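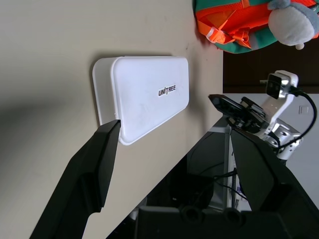 Filed under: Home & Desk, Threads
Print this | E-mail this

Okay friends, a small thread on clearing off a table, which I have been promising since September and kept putting off in favor of literally anything else.

My rule for this year is one surface at a time. Not a whole room! I tried whole rooms and ended up sitting on the floor reading old birthday cards until dinner.

So, the beige table. I love it because it's smooth and plain and wipes clean in one pass, and that's also why everything in the house ends up on it.

First up was the white plastic case, the one with UNITREE printed on the lid. It's smudged and scuffed, poor thing, and I went back and forth over whether the marks bother me. They do, a little.

Babatunde Lawal wrote in last time to say a soft damp cloth and one drop of dish soap will do for white plastic, and to go easy near any printing. Thank you, Babatunde! I'm starting at a corner and working in.

Then the backpack. Orange and teal green, loud as a parade, mesh and straps going every which way. I adore it. It needs a hook, though, and the only hook I own is holding two raincoats and an umbrella.

The gray plush was sitting on top of it like it was waiting for a bus. Soft round little body. I'm not putting that one in a bin, so please don't write to me about bins.

Several of you asked about the Vivau boxes. I looked, and they're nice, but the lids lift right off and I want something that latches. Petrică Bălan swears by the Folis ones, so I've asked to borrow a couple before I spend any money.

Cables are their own thread. I have a tangle in the shadows down there that I'm saving for a day when I've slept well and had a proper breakfast.

Tomorrow morning I'm doing the cloth and the soap, and then I'm off to look at hooks. If you have a favorite that holds a heavy bag, send it my way, and tell me what kind of wall you've got it in!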